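Diary, September 2023
Supplements aisle, and the rules we keep changing on ourselves

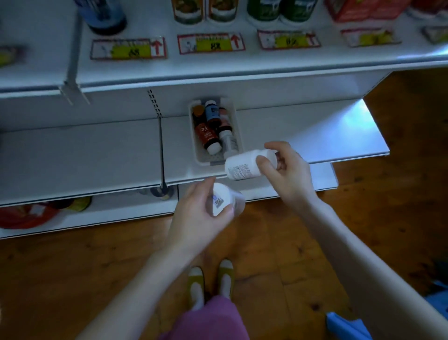
Chaltu Wolde reckons a rule you can't follow with both hands full is a rule you'll break by lunchtime, and she said so before I'd even got my bag off my shoulder this morning. Then she said it again at the whiteboard with a marker, and underlined "both". I wrote it in the back of this book and I've been arguing with it all day.

She's right about clause 14, anyway. Clause 14 of our handling standard (the Zokley one, the long one, not the laminated one) says the person showing the task must "present each item to the view for long enough that its identity can be confirmed." Lovely sentence. I wrote it! I was very pleased with it in December. And then you stand at a shelf with a white bottle in your left hand and another white bottle in your right and a basket with more bottles in it tipped towards you, and you realise "long enough" means whatever your wrists want it to mean.

So today was mostly that. Bottles. White bottles, the great plague of the supplements aisle. The coloured ones are a dream, you could tell the dark red one with the big Fe on it from across the car park. But a white bottle with small grey print on the side is the same as every other white bottle until you turn it, and if you turn it the wrong way all anyone gets is columns of tiny text that mean nothing at that size. The barcode side is the one that matters. I've been saying this since autumn and today I finally put it into the draft as its own line: barcode or front label towards the view, before the item goes on the shelf or into a basket. Three words got cut from it by the afternoon and two of them got put back.

I should write down how the Falbridge people want it, while I still remember the call, seeing as I'm the one who'll be asked. They're the ones who'll actually have the arm doing the shelves, and what they want from us is human examples that are clean enough to learn from and boring enough to compare. Their word was "unremarkable". They want the person to work at a normal pace, not a demonstration pace. They hate demonstration pace. You know the way people move when they're being watched, all slow and proud like they're pouring tea for the Queen? They get that in nearly 53 per cent of what they're sent from other places and they throw most of it out. I felt a bit smug for half a second and then remembered some of my own from last summer.

But how do you write that down as a rule? "Don't be slow" makes people rush and fumble. "Be natural" is the worst instruction in the English language, I've never seen a person be natural after being told to. What we've ended up with is:

Work as you would if you had the whole aisle to finish.

I like it. Chaltu doesn't, she says it's a mood and you can't audit a mood. We left it in with a note.

The other big argument was about one item or two. The old version of the standard said one item in the hands at any time, full stop. Very tidy for labelling afterwards, one grasp, one release, next. But no one who has ever stocked a shelf in their life picks up one bottle at a time when there's a basket of them right there. You take two. You hold one while you sort out the other. And if the whole idea is that the machine learns what competent shelf work looks like, and the arm Falbridge is planning has a mate beside it (two arms, so two hands, it's hardly a leap), then banning the second hand is silly. I said that a bit louder than I needed to.

What we agreed, after a sandwich:

Two items allowed, one per hand. Never two in one hand. The hand that's waiting stays where it can be seen and doesn't drift down beside the body. Neither hand covers the label of the item the other one is placing.

That last bit was mine and I'm proud of it. It came straight out of doing the job instead of sitting at a desk, which is where clause 14 came from, I'm sorry to say.

Then baskets. Oh, the baskets. The Brokum checklist (which we're meant to be lining up with before the audit) has a whole section on containers and it was plainly written by someone picturing a big tote on a trolley. Nothing in it covers a little white basket with a perforated bottom that sits on the shelf itself with bottles lying in it every which way. Is that stock? Is it a container in use? If it's on the shelf, does it count as being "in the work area" or "on the fixture"? I rang Kirkegaard, where they keep the checklist, and a very patient man told me it's a container in use so long as the person intends to take from it or put into it, and I asked how a reviewer is supposed to know what the person intends, and there was quite a long silence. He's going to get back to me.

In the meantime I've written our own line. If a basket is resting on the shelf, it must be fully on the shelf and not balanced on the lip, and its contents should be visible at the start of the task. Bottles on their sides are fine. I was firm on that. There was a push to have everything standing up in neat rows before we begin, and I can see why, it makes the reviewing quicker, but real baskets look like real baskets. If the arm only ever learns from upright bottles it's going to have a bad first day.

Price tags I'm less sure about. The draft says that shelf-edge labels shouldn't be covered or knocked during the task, and that's sensible for a shop, customers have to read them. Ours have the little product illustration on the left and the big numerals on the yellow-green bit, and someone at the table suggested the system could use the illustrations to check that what's above matches the tag. Clever. But then you need a rule that the tags are right before you start, and a rule about who checks, and a rule about the arrows, and suddenly the laminated version isn't going to fit on a laminate. I've parked it. There's a page headed PARKED and it's getting long.

Floor clearance! I nearly forgot, and it's the one safety thing I feel properly strongly about. The Zokley standard has 897 words on floor clearance for the machine and one sentence for the person. I counted the words with the computer, out of spite. One sentence! "Operators should maintain a clear standing area." So while we had everyone in the room I got it made into something you can tick: nothing on the floor where your feet go, and nothing beside you that you'd step back onto. You're looking down at your hands the whole time at that job, and you do not look at your heels. I've turned my ankle on less. Closed shoes too, that went through without a murmur.

And clothing. Sleeves that don't hang over the hands. Anything long tucked so it doesn't swing in front of the bottom shelf when you bend. I felt like my own grandmother saying it.

Where we didn't get to was the thing I went in wanting, which is the stopping rule. When does a person say, right, that one's no good, start again? At the moment people stop whenever they feel embarrassed. You drop a bottle, you stop. But a dropped bottle that's picked up and put where it belongs is gold, surely, it's exactly what a machine will need to do one day in the vitamins with a customer waiting. Falbridge said they'd love to keep recoveries. Brokum's checklist says any unplanned contact voids the attempt. So which is it? I want a line that says keep going unless somebody could be hurt or something is leaking. Chaltu wants it to say keep going for up to 3 attempts and then stop, so there's an end to it, and I think hers is better, drat her. It can be audited. I told her so on the stairs and she was insufferable.

Home late. Feet sore, that floor's hard on them. My handwriting in the draft is so bad by the last page that I can't tell whether I wrote "release gently" or "release fully", and those are very different rules, so that's the first thing to ring her about in the morning. Also need to ask for a second copy of the Brokum section on containers, mine has soup on it.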